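Varkwood manipulation group, weekly meeting
Tuesday, July 2, 2024
Present: Khoa Âu (chair), Shayne Harawira, Danjuma Isah, Jummai Ogundipe (notes)
Apologies: Oluwaseun Usman, sent comments by email, read out under item 2

1. Last minutes
Agreed. One fix: the Bavex grant report is due in August, not end of July. Shayne to tell the office.

2. Cloth handling, two-handed demos
Danjuma went through where we are. 400 demos in the bedding set now, all hand-held grippers, one in each hand, no robot in the loop until the policy gets trained. Fisheye on each gripper gives wrist view. Tracking comes from the video plus motion sensor, same as before.

Main result: policy trained with both wrist views together beats the one trained on each hand seperately. 13 good folds out of 18 on the arm for the joint one, 4 out of 18 for the separate one. Same cloths, same start positions, same bed. Danjuma says the separate one mostly fails at the handover, one hand lets go before the other has hold of anything.

Khoa asked if that is just the joint one seeing more pixels. Danjuma thinks no, he blanked the other hand's view at test time and it fell apart at the same point in the fold. Khoa not fully convinced. Wants a run where the second view is from a different demo, so same amount of input but wrong content. Agreed this is a fair control and should be in the paper.

Oluwaseun by email: please stop calling it a "fold success rate" when what we score is corners within tolerance. Agreed, call it corner score. Also wants the tolerance stated in the table caption, not buried in the appendix.
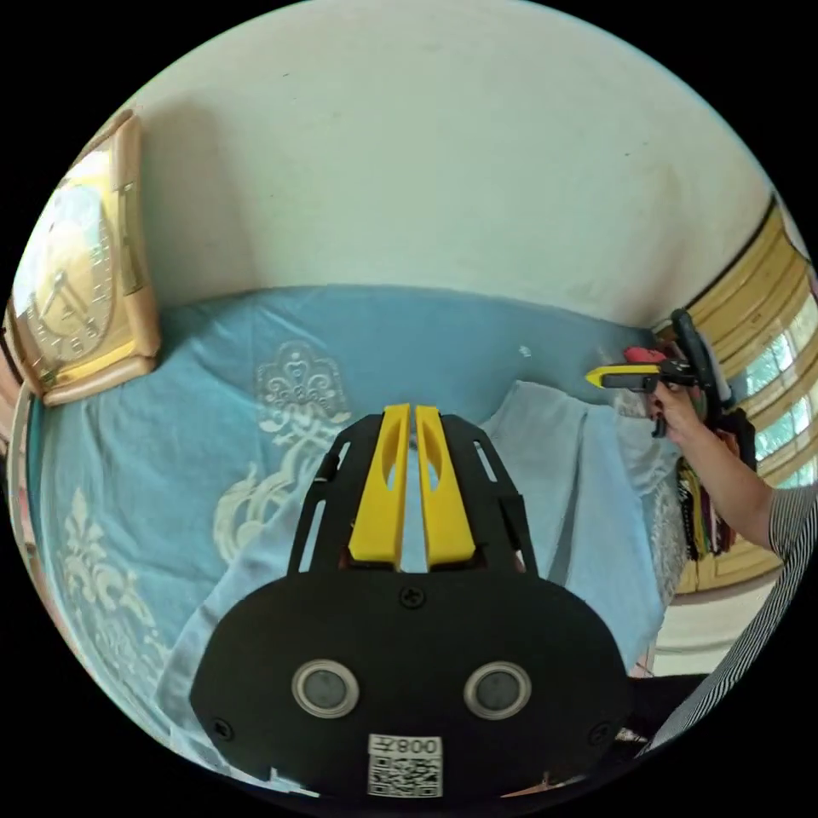
Wrist view, bedding set. Second gripper at upper right.

Discussion on what the wrist view gives us. Jummai's point: when the other gripper is in view we get the relative pose of the two hands almost free, and when it isn't we depend on tracking alone and it drifts. Danjuma has not split the results that way. Should be easy, he already has the mask for it. Shayne asked for the split per demo and per frame, both.

Patterned sheets. Shayne worried the policy is using the pattern on the bottom sheet as a map. Plain one needed for comparison. Khoa: test on plain before collecting any more on plain, if it holds up we save ourselves a week. Agreed.

Pale cloth on a pale sheet still the hard case. Edge gets lost in the wrist view, labels on those are poor. Danjuma relabelled a batch by hand, slow going. No decision on whether to drop them. Shayne against dropping, Jummai for. Back next week.

3. Tracking and calibration
Jummai reran the lens calibration for both grippers. Left one was off, right one ok. Anything recorded with the old left file needs reprocessing, script is running on the Dreltedier machine, should be done by the end of the week if no one restarts it. Please dont restart it.

Time sync between hands: Shayne found an offset that grows over long recordings. Fine on short ones. Proposed clap at start and at end, correct linearly between. Khoa would rather fix the clocks. Both for now, the clap costs nothing.

Long discussion about whether finger opening should be read from the image or from a sensor in the handle. Parked.

4. Paper
Draft structure agreed. Method, data, joint vs separate, the control from item 2, then failures. Failures section to be a proper section, with stills. Khoa takes intro. Danjuma results. Shayne related work, which is currently a list of links.

Title not settled. Khoa dislikes "Two hands" in it.

5. AOB
Arm booking: Bavex people want the arm two mornings a week. OK with everyone as long as it goes in the calendar first.
Spare finger prints are low, Shayne to print another set.

Actions
Danjuma: wrong-view control run; split results by whether other gripper visible; rename score in tables
Shayne: plain sheet test; clap protocol written up on the wiki; print fingers; office re Bavex date
Jummai: check reprocessed left gripper data; send list of affected demos
Khoa: intro draft; look at clock fix
Oluwaseun: read methods section when back

Next meeting same time, same room. Danjuma to chair, Khoa away.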